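Simulated cell: gripper camera and base placement, where do you start?
Board: Sim and Offline Setup

tirta_nugroho
I've been setting up our counter cell in sim before we touch the real one in Brenolton, and I keep going back and forth on the wrist camera. It's a Franka arm on a pedestal by a stone countertop, small props, nothing fancy. My scene file is at version 16 and I still can't decide if I should fix the base position first or the camera mount first. What do you all do?

kajtoft
Base first, always. I ran 648 grasp attempts on a bad base position once and threw every one of them out. Move the pedestal, check reach to the far edge of the counter, then lock it and don't look back.

Elmarie_DP
Gonna disagree with Kaj here. I do the camera first! If the wrist view can't see both fingers and the prop at the same time, you'll end up changing the approach angle anyway, and then your reach check was for nothing. I set the mount, park the gripper open near the smallest prop and look. Takes me 5 minutes.

kajtoft
Sure, but a camera mount is a two-number edit. Moving a base breaks every saved pose you have.

nanna.b
You're both kind of right? On the Ludstead cell I keep 3 saved poses just for this, and I rerun them after any edit, base or camera. Also Tirta, please check your fingers are opening evenly. We had a mirrored joint with the wrong sign and I lost a whole Saturday to it.

tirta_nugroho
Ha, ok, just checked the joint signs in the file and they match. I went with Elmarie's order, sorry Kaj. Gripper open, parked by the little white bottle, from three views:

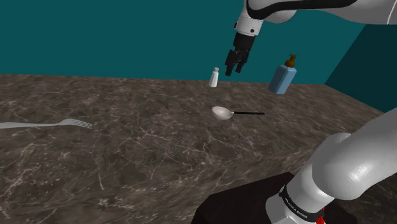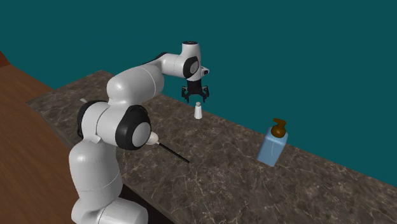
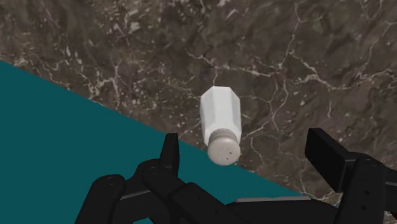 Side view, view over the arm, and the close one down at the fingers. Gripper's empty in all three.

Elmarie_DP
Both fingers and the cap in that last one, I'd keep that mount. Now go do Kaj's reach check before he yells at you.

kajtoft
Not yelling. But save a copy of 16 before you move that pedestal.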